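Kit corner: the Furano hand-held gripper, two months on

Members will recall that the Furano kit arrived in August in a carton large enough to ship a bar fridge, and that Bimla Vashisht signed for it under the impression it was the new kettle. We have had it on the long table most evenings since, and the committee has asked for a write-up before the trial period lapses and Sirix wants either the kit or our money back.

For anyone who skipped the meeting, the Furano is the hand-held sort. You carry it about and do the task yourself, it records what you did, and the idea is that an arm can later be taught from the recordings. Sirix lists it at $3653 with the software, or $1019 for the gripper alone, which will suit those who enjoy writing their own software and have no family commitments.

Assembly was fine. The manual is a translation of a translation, and step nine asks you to "persuade the finger", but Meenakshi Prajapati persuaded both in an evening with one hex key and only moderate language. The ribbed pads are the best thing about it. They hang on to thin, awkward stuff that our old Flakex would fling across the room, and we've retired the safety glasses we kept by the door for that reason.

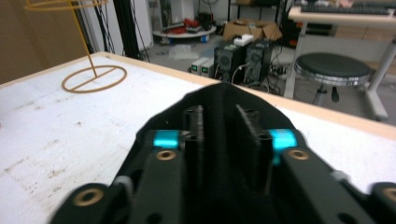 Can you use the recordings with an arm from another maker?
Any arm will do if you can bolt the matching gripper to its wrist, though you'll need to write the mounting file yourself, and Sirix charges extra for help with that.

The software is where my goodwill thins out. It wants a fresh calibration every time it is opened, and it delivers the news in a cheerful little chime that Seema Thakur now hears in her sleep. So far we have 722 recordings we'd call usable. The program agrees with us on most of them, and files the rest under a heading called "Other", from which I've yet to see anything return.

Weight is the other grumble. It's no worse than a cordless drill, but you don't generally hold a cordless drill out in front of you for half an hour while concentrating on not sneezing. Nisha Sandhu does her sessions in short bursts with a biscuit between, and her results are the tidiest of anyone's. Make of that what you will - I've started bringing biscuits.

Support has been decent. Pushpa Katiyar wrote to the Sirix helpdesk over a sticky trigger and had a new spring in the post by the end of the week, along with a fridge magnet.

My vote is to keep the gripper, send back the software licence and let Khurana quote us for something less musical. If you'd like a go before we decide, put your name on the sheet by the sink. Please write legibly, and charge the battery when you're done.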